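Predesgate Household Handling Project
Progress report to the Rawashdeh Fund, second reporting period

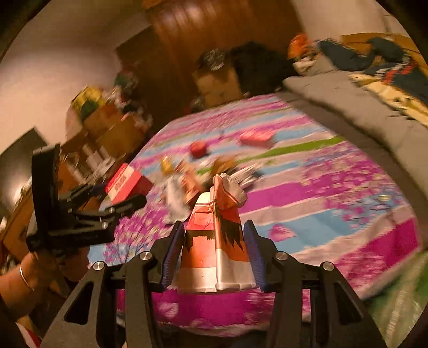

Hand-held gripper closing on a folded paper carton, home recording work, Datudstead.

Summary

Recording in homes went ahead in this period but finished short of plan. We had a fault in the finger mounts of the hand-held grippers that stopped all work for 20 days, and one minor injury connected with it. The fault is understood and a repair is in place on every unit. This report covers what happened, what it did to the data we had already collected, and what we are asking the Fund to agree to for the next period.

Work done

The plan for the period was to record people handling ordinary packaged goods in their own homes. Participants work with a gripper in the hand, on whatever surface they would normally use. We moved into bedrooms and living rooms during this period, after spending the first one mostly in kitchens. Soft surfaces such as beds and floor sheets have been harder than counters. Light packs slide when the fingers touch them and the cloth bunches up under the tips.

By the end of the period we held 1116 accepted recordings. Paper cartons, soft packets and small boxes make up most of the objects. Paper cartons remain the hardest of these to get right, for reasons that matter to the rest of this report. A carton that is gripped slightly too hard folds inward and stays folded, and the next attempt on the same carton is then a different task.

The fault

In the first week of October two participants in Datudstead reported that the fingers "kept going" after they eased off the trigger. Our field staff checked both units, found nothing loose, and put it down to unfamiliarity. That was a mistake. A third report came in four days later from a different home, this time with a crushed carton and a clear recording of it happening. The trigger is released, the fingers stay closed for just under a second, and then they open all at once.

We stopped recording that afternoon and called in every gripper.

The units were stripped down at the Avier workshop. The cause was wear on the inner pivots, where the finger linkage joins the body. The pins were sound, but the bushings they turn in had worn oval. At most positions this only gives a little play. Near full closure the linkage can drop slightly past its center line and hold itself shut against the return spring. It then lets go suddenly when the hand moves. Carton work made it worse, because thin objects bring the fingers closer together than the jars and bottles we used in the first period, and the linkage spends much more time near the end of its travel.

The bushings had been specified for a longer service life than they reached. We had no inspection interval for them. The maintenance sheet covered the finger pads, the trigger cable and the camera mount, and said nothing about the pivots.

The injury

One participant had a fingertip pinched between the linkage and the body of the gripper when the fingers released. The skin was bruised and not broken. The participant was seen by a pharmacist the same day, needed no further treatment, and has told us they are willing to carry on. We reported the incident to the Fund's safety contact the next morning, as the grant terms require. The home visit log and the participant's own account are in Annex B.

Participants had been told to keep their free hand clear of the finger pads. They had not been told to keep it clear of the arms behind the pads, and that is where the pinch happened. The briefing has been rewritten.

Repair

Every gripper now has bronze bushings on the inner pivots and a small stop screw that prevents the linkage from reaching its center line. The stop costs us a little closing travel. Single sheets of paper can no longer be held reliably, and we have taken them off the object list. All the cartons and packets on the list can still be gripped.

Before returning to the field, each unit was opened and closed 200 times at full trigger on the bench, with a carton blank between the pads. No unit held shut. A feeler gauge check on the pivots is now done before every home visit and written on the visit sheet. Any unit that fails goes back to Avier and does not go to a home.

Effect on the data

We reviewed every recording made with carton and packet objects since the start of the period. Of these, 505 were made on units that later showed measurable wear. Most look normal, and in most of them the sticking probably played no part. We could not show that to our own satisfaction from the finger position readings alone, so they have been set aside in a separate group and are not included in the accepted total given earlier.

We do not propose to delete them. They may be useful as examples of slow or incomplete release — a few show it very clearly — but they should not be mixed with the main set. Marking them by hand is slow work and is about a third done.

Schedule

The stoppage, plus the time to rebook homes, has put us five weeks behind. Several households could not offer a second date before the holidays. We returned to the field in November with half the usual number of visits and were back to the full number by December.

Two things did not slip. The object list was finished on time, and the consent forms for bedroom recording were approved before the stoppage began.

Spending

Bushings, stop screws and workshop time at Avier came to less than we expected and have been met from the equipment line. Field staff were kept on during the stoppage and used for the data review, so the staff line is on budget even though the recording output is not. Travel is underspent for the obvious reason. We would like to carry the travel underspend into the next period to pay for the repeat visits.

Requests to the Fund

1. Agreement to move the end of the recording phase back by five weeks, with no change to the total grant.

2. Agreement to carry forward the unspent travel money.

3. A decision on whether the set-aside recordings should be delivered with the main set under a separate label, or held by us. We would prefer to deliver them.

Still open

We do not yet know how long the bronze bushings will last under carton work. One gripper has been kept at Avier and is being cycled until its pivots show wear, and the result will set the replacement interval. Until then bushings are changed at the end of each month whether they measure worn or not.

The trigger cable is also being looked at. Two of the stripped units had light fraying near the handle. It played no part in this fault, but it was not on the maintenance sheet in enough detail either, and the whole sheet is being gone through line by line. The revised version will be sent with the next report.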